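Strazds 주택금융 Durngate 지점 영업점 안전·내부통제 점검표
점검 시기: 2018년 12월
점검자: Kęstutis Krūmiņa (본점 영업점점검팀)
판정 기준: 적합 / 조건부 적합 / 부적합 / 해당 없음

작성 요령은 지난번과 같다. 판정란에는 판정만 쓰고, 하고 싶은 말은 의견란에 쓴다. 지난번 점검표를 보니 판정란에 "대체로 괜찮은 편"이라고 적힌 항목이 있었는데, 그런 판정은 없다.

1. 출입구와 객장

1-1. 주 출입문 자동 잠금 작동
판정: 적합
의견: 영업 종료 후 정상적으로 잠긴다. 점검자가 밖에 있을 때 잠겨서 확인이 빨랐다.

1-2. 비상구 앞 적치물
판정: 부적합
의견: 주택담보대출 홍보 배너와 달력 상자가 쌓여 있다. 달력은 내년 것이니 언젠가는 다 나가겠지만 비상구는 그때까지 기다릴 수 없다. 당일 오후에 치우기로 했고, 치워서 옮긴 곳이 소화기 앞이었다. 1-3 참조.

1-3. 소화기 위치와 접근성
판정: 조건부 적합
의견: 압력 정상, 점검 꼬리표 있음. 접근성은 오전까지 적합이었다. 상자를 문서고 쪽으로 다시 옮기는 것을 조건으로 한다.

1-4. 바닥 미끄럼 방지 매트
판정: 적합
의견: 모서리가 들린 부분은 테이프로 고정했다. 테이프 색이 매트와 전혀 다른데, 덕분에 눈에는 잘 띈다.

1-5. 번호표 발행기
판정: 적합
의견: 대출 상담 번호가 424번에서 멈췄다가 다시 1번으로 돌아간다. 공급사에 문의했더니 설정값이라고 한다. 누가 왜 그렇게 설정했는지는 지점에 기록이 없다. 안전과는 무관하여 적합으로 둔다.

2. 금고와 현금

2-1. 금고실 이중 통제
판정: 적합
의견: 열쇠와 비밀번호 보유자가 다르다. 열쇠 보유자가 휴가일 때의 대리인도 지정되어 있다. 대리인이 같은 주에 휴가를 낼 때의 대리인은 지정되어 있지 않으며, 11월에 그런 주가 있었다. 그 주에 금고를 어떻게 열었는지 서면으로 제출할 것. 구두 설명은 이미 충분히 들었다.

2-2. Wendex 경보장치 월간 시험
판정: 조건부 적합
의견: 시험 기록은 매월 있다. 다만 여러 달의 서명이 같은 펜, 같은 기울기, 같은 커피 얼룩을 공유한다. 시험은 매월 하고 기록도 매월 할 것. Wendex 관제 쪽 수신 기록과 대조해 보니 시험 자체는 실시된 것으로 나왔다. 이 점은 지점에 유리하게 적는다.

2-3. 창구 현금 보유 한도
판정: 적합
의견: 창구별 한도는 4000이고 점검 시점에는 전 창구가 한도 안이었다. 점검자가 들어올 때 2번 창구에서 잠시 분주한 움직임이 있었으나 시재는 맞는다.

2-4. 비상벨
판정: 적합
의견: 모두 작동한다. 발밑 비상벨 하나는 담당 직원이 구두 받침으로 알고 있었다. 오작동 신고가 잦았던 까닭을 이제 알 것 같다. 교육 완료.

3. 상담실

3-1. 상담 테이블 위 고객 서류 방치
판정: 조건부 적합
의견: 빈 신청서 양식만 있었다면 적합이었을 것이다. 소득증빙 사본 한 장이 서류철 밑에 끼어 있었다. 당일 회수하여 해당 고객 서류철에 편철했다. 상담이 끝나면 테이블 위를 한 번 훑고 서류철도 들어 볼 것.

3-2. 모니터 시야각
판정: 부적합
의견: 대기석 가장 왼쪽 의자에 앉으면 상담 직원의 화면이 보인다. 점검자는 거기 앉아 남의 대출 한도를 읽을 뻔했다. 보안 필름을 붙이거나 의자를 옮길 것. 지점은 의자를 옮기는 쪽을 택했다. 비용이 들지 않는 쪽이다.

3-3. 전선과 멀티탭
판정: 조건부 적합
의견: 멀티탭에 멀티탭이 꽂혀 있다. 그 끝에 무엇이 있나 따라가 보니 아무것도 없었다. 중간 것을 제거할 것. 테이블 위 배선은 배선 구멍으로 빼고, 통로를 가로지르는 선은 덮개로 덮는다.

3-4. 테이블 모서리와 의자 상태
판정: 적합
의견: 테이블은 흔들리지 않는다. 의자 하나가 서서히 내려간다. 만기 설명이 길어지면 고객의 눈높이가 점점 낮아지는데, 협상 기법으로 오해받기 전에 교체를 권한다. 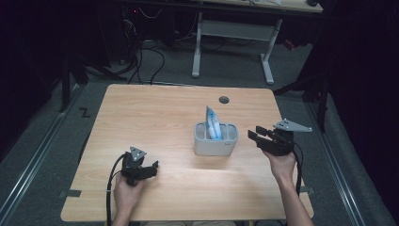 나무 테이블과 연회색 플라스틱 수납함

3-5. 금리·상환 안내문 비치
판정: 조건부 적합
의견: 최신본이 비치되어 있다. 그 뒤에 이전본이, 그 뒤에 또 이전본이 있다. 고객이 앞에서부터 집는다는 보장이 없으니 구판은 폐기할 것. 변동금리 설명 쪽의 글자 크기는 기준에 맞지만, 읽으려면 여전히 의지가 필요하다.

4. 담보대출 서류 관리

4-1. 근저당 설정 서류 보관
판정: 적합
의견: 내화 캐비닛에 보관하고 잠금 상태 양호. 표본으로 꺼낸 서류철은 모두 제자리에 있었다. 캐비닛 안 분류 순서가 번호순도 가나다순도 아니어서 물었더니 "찾는 순서"라고 했다. 찾기는 빨리 찾는다. 그래도 담당자가 바뀌면 곤란하니 색인을 만들 것.

4-2. 서류철 목록과 Lerurik 전산 등록 대조
판정: 조건부 적합
의견: 종이 서류철은 1000건 이상이고 이번에는 일부만 대조했다. 전산에는 있는데 종이가 없는 건은 나오지 않았다. 종이는 있는데 Lerurik에서 상태가 "접수 중"으로 남은 건이 나왔고, 그중에는 이미 상환이 끝난 건도 있다. 고객은 집을 다 갚았는데 우리는 아직 신청서를 받고 있는 셈이다. 상태값을 정리할 것.

4-3. 화재보험 증권 갱신 확인
판정: 부적합
의견: 담보 주택의 화재보험 만기를 관리하는 표가 있기는 하다. 표의 마지막 수정자가 퇴직자다. 표를 인계받은 직원은 표가 있다는 사실을 점검 당일 알았고, 놀란 정도로 보아 사실인 듯하다. 만기 지난 건을 우선 추려 고객에게 연락하고 결과를 본점에 보낼 것. 이번 점검에서 가장 먼저 처리할 항목이다.

4-4. 감정평가서 유효기간
판정: 적합
의견: 표본 전부 기간 안에 있다. 특별히 쓸 말이 없어서 반갑다.

4-5. 파쇄기와 폐기 대기함
판정: 조건부 적합
의견: 대기함 자물쇠 정상. 열쇠는 대기함 위에 놓여 있었다. 열쇠는 책임자가 보관할 것. 파쇄기 옆 안내문에 "스테이플러 심 제거"라고 되어 있고 글씨체에서 감정이 느껴진다.

5. 직원 구역

5-1. 탕비실 전열기구
판정: 적합
의견: 전기 주전자는 자동 차단된다. 개인 난로 반입 금지 안내가 붙어 있고 난로는 보이지 않았다. 책상 밑 한 곳이 유난히 따뜻했으나 의심만으로 적지는 않는다.

5-2. 구급함
판정: 조건부 적합
의견: 반창고 기한 내. 소독약은 기한이 지났다. 구급함 안에 있던 사탕은 목록에 없으므로 평가하지 않았다.

5-3. 피난 안내도
판정: 부적합
의견: 내부 공사 전 도면이다. 안내도대로 가면 지금의 서버실 벽에 닿는다. 새 도면이 나올 때까지 임시 안내도를 붙일 것. 손으로 그려도 되나 화살표 방향은 두 사람이 확인한다.

5-4. 비상 연락망
판정: 적합
의견: 전 직원 번호 최신. 시험 발신에 응답이 늦은 직원이 있었는데 바로 옆자리에서 통화 중이었다.

지점 답변 (지점 기재란)
1-2, 1-3: 상자는 문서고로 이동 완료.
2-1: 경위서는 작성 중입니다.
3-2: 의자 이동 완료. 다만 옮긴 자리에서는 번호 표시판이 안 보인다는 고객 의견이 있습니다.
3-4: 의자 교체를 본점에 신청했습니다. 지난번 점검 때도 신청했습니다.
4-2: Lerurik 상태값은 지점 권한으로 바꿀 수 없어 전산 담당 부서에 요청했습니다.
4-3: 만기 경과 건부터 전화 연락을 시작했습니다.
5-1: 난로는 없습니다.

점검자 재확인
1-2와 1-3은 확인 후 종결. 3-2는 표시판이 보이면서 화면은 안 보이는 자리를 찾을 때까지 미결로 둔다. 3-4의 지난번 신청 건은 본점 접수 내역에 있으며 상태는 "접수 중"이다. 4-2와 같은 문제인지 확인해 보겠다. 5-1은 답변이 묻지 않은 내용에 대한 것이어서 다음 방문 때 다시 본다.

미결 항목: 2-1, 3-2, 3-4, 4-2, 4-3, 5-3
확인 서명: Kęstutis Krūmiņa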